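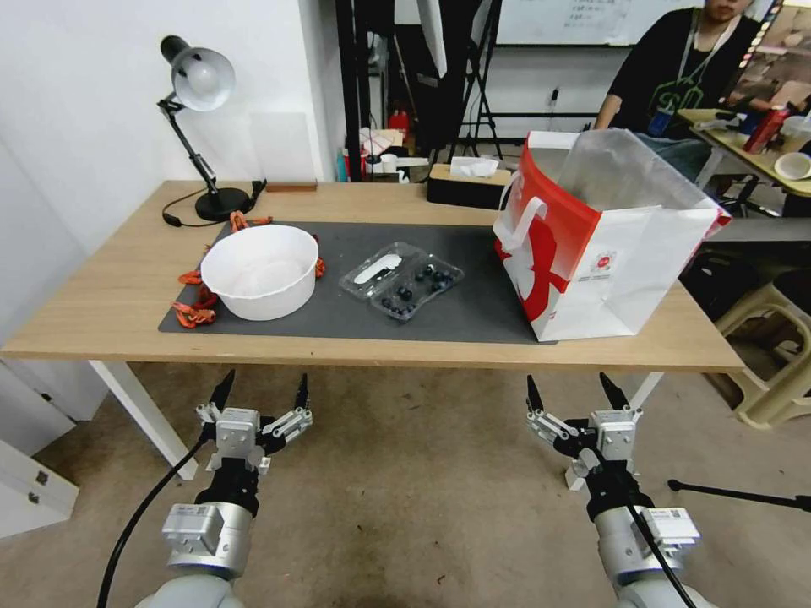 Bowl, punnet of blueberries, paper bag, two arms. Tabletop task.

Halima, list – quick one, have to run.

On 9/22/20 Halima Koech wrote:
> Swai keep telling us Gravport will have a kitchen
> helper by April. Can any of these things put
> fruit in a bowl yet? Or unpack a bag?

Short answer, sort of. Slow. Soft fruit is still the nasty one – small, rolls about, squashes if you grip too hard. A child of four would have it done before the arm has made up its mind. Our target at Stendbridge is 40 berries moved with 2 squashed or fewer, and I wouldnt put money on it this year.
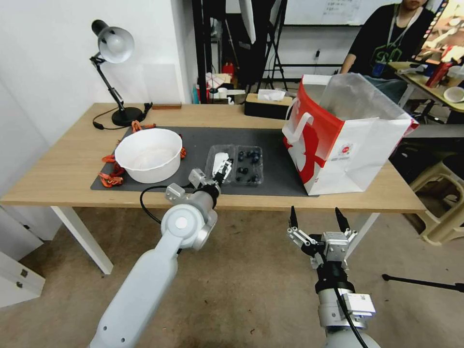
Cords and rope are worse imo. No fixed shape, so every go is a new problem. Bags the same, esp with a liner in. Kosulex say they've cracked liners, would like to see it done 8 times running before I beleive it.

Packets with a label are easier. Flat side, firm edge, something to get hold of.
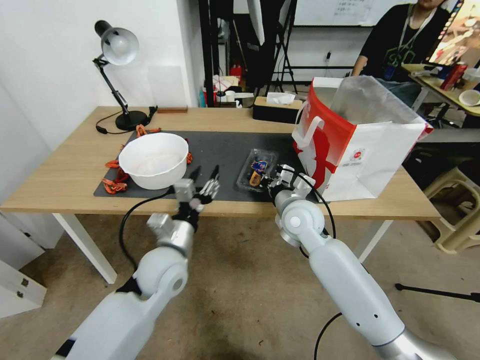 Right hand over the clear tray, small packaged item inside.

So no, Halima, don't sack the kitchen staff. Washing up is a whole other thread. Will send the grip settings when I find them.

Emmanuel Wanyama
Stendbridge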